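Thread: Pushing vs gripping for tidying jobs – are we there yet?
Board: Workshop automation

Cleler
29/01/2021
We kit small parts by hand, over 300 trays a shift, and management has asked again whether an arm could do it. My position is no. Picking one known part from a fixture is solved. Sorting a mixed heap on a bench is not, and neither is clearing a kitchen table, which is the same job with worse lighting.

Dudero
Depends what you call sorting. If the parts lie flat and don't roll, you don't need a gripper. A plain rod on the wrist will slide them into place, and there are no fingers to adjust for each shape. Slow, but it needs very little tooling. 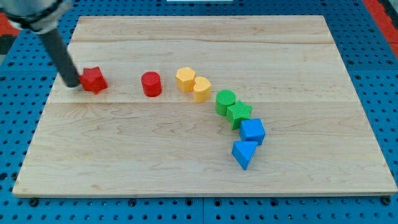

Barbosa

Blocks on a board, grouped by colour: red, yellow, green, blue, in a curved line. The rod is up against the red star. I would call this a fair test of pushing, as a cylinder and a star respond quite differently to the same contact. Stars catch on a point and turn. Position error of 3 mm at the tip is enough to spin one.

Cleler
Eight plastic blocks on bare wood. My trays have springs, washers and rubber seals in them. Seals stick to everything.

Dudero
Nobody offered to push seals. What fraction of your parts are rigid and flat-bottomed?

Cleler
80 per cent, at a guess. The rest takes most of the time.

Damo
Then split the job. Arm does the rigid parts, person does the rest. We costed a cell like that and the vision was the expensive bit – the arm was cheap by comparison. Run 500 cycles on your own parts before you believe any quoted rate.

Barbosa
Agree on the trial, not on the split. Handing trays back and forth cost us more than it saved.

Cleler
I can borrow a bench in February. Will post cycle times and the number of jams.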